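4.2 Reuse of office desktops by repair groups

The second part of the survey dealt with what happens to office desktops once an organisation stops using them. We asked the four collection schemes in the study area for their weighbridge and intake records. Only Haltska and Kaijage kept records by item; the other two logged pallets, and their returns are left out of what follows.

The item records cover 2656 desktops taken in over one financial year. Machines were sorted at intake into reuse, parts and scrap. Sorting was done by age of model first, and condition was looked at only if the model passed. Staff at Kaijage told us that this rule was brought in to save time, and that it had never been checked against what the machines were worth.

To test it, Stockdale drew a sample of 400 desktops from the scrap stream and had them opened and examined at the Cotus workshop. Luik repeated the work on a smaller batch without seeing her results. The two agreed on most machines — the main differences were over power supplies, which Luik marked more strictly. Memory was the part most often judged fit for use, followed by the case itself. Hard drives were not assessed, as both schemes destroy them under contract.

Price also mattered. Gevetti, the only buyer of mixed boards in the area, paid by weight and made no allowance for boards with memory still fitted. A scheme that sent whole machines to scrap was therefore giving the memory away. Over the 3 months for which we have sale notes, neither scheme removed memory before sale.

Two points limit these results. The sample came from a single site, and office machines are likely to be in better order than those from homes.
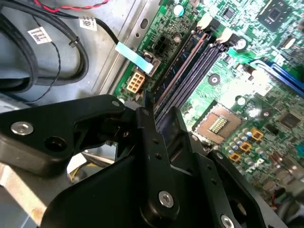
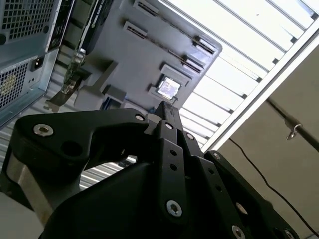 Figure 3. Desktop computer: open chassis with motherboard and memory slots (first image); computer case and grey chassis plate from below (second image).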